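Speaker notes — "Small Portions, Short Shelves: Packing Produce at the Counter"
Vestby community hall, Thursday evening session

Slide 1. Title

Wait for the back rows to settle. Say thanks to the hall for the tables. Remind people that the handout is by the door and that the web address on it is wrong on the older copies. Questions at the end, but anyone who can't hear should shout.

Slide 2. Where this comes from

Culura started as one shelf in the Vestby branch. People took what they wanted from open crates. A lot of fruit got handled and put back, and by closing time the soft stuff was only good for compost. We moved to bags packed at the counter. Last year we packed 3850 of them.

Don't spend long on the history. Most of this room knows it.

Slide 3. What goes wrong at the counter

Bags get overfilled. The zipper won't close, someone forces it, and the slider comes off. Heavy fruit goes in last and lands on the soft fruit. The person packing also has to hold the bag open with one hand, so everything is done with the other.

Ask for hands: who has packed at a counter before? If it's most of them, skip the story about the plums.

Slide 4. The practice layout

Bag in the middle, basket to the right of it, nothing else within reach. We train with artificial fruit. It doesn't bruise, it can be dropped all afternoon, and the basket is the same on Monday as it was on Friday. The clear bag matters too — you want to see what is at the bottom before you add to it.

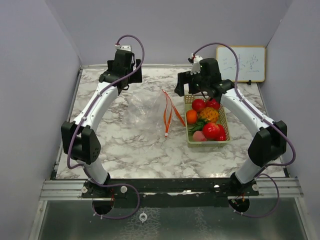 Slide 4: zip bag and green basket with seven artificial fruits, marble-patterned top.

Leave this one up while talking through the order of work. Open the bag all the way along the zipper first. Stand it up if it will stand. If it won't, fold the top edge back into a cuff and it will hold its shape long enough. Firm fruit at the bottom, soft fruit on top, leaves last or not at all. Press the air out with a flat hand and close from one end.

A colored zipper is worth paying for. On a clear bag with a clear zipper, new packers spend half their time looking for the opening.

Slide 5. Baskets

We tried 2 kinds. The deep one from Rawashdeh holds more, but people dig in it and the fruit at the bottom gets forgotten. The shallow one is easier to pick from. Whatever you buy, get one with holes in the sides. It rinses clean and drains by itself on the rack.

Slide 6. Costs

First year, setup only: 285 dollars. That covers baskets, bags and the practice fruit. It does not cover the table, which we already had. Someone will ask about reusing bags. We take them back if they are clean and the zipper still closes, and we don't chase people for them.

Slide 7. What we'd change

Smaller bags. The ones we bought first were too big for one household, and people filled them because they could. Labels on the outside before packing — writing on a full bag is a nuisance. A second basket ready at the side so the packer isn't walking back and forth to the crates.

Clirnumeck is trying the same layout from November with vegetables. Root vegetables will need a heavier bag. I don't have results to show yet and will say so if asked.

Slide 8. Questions

Leave the contact details on screen. Handouts again by the door. Stack the chairs from the front two rows before leaving, the hall has a class in at nine.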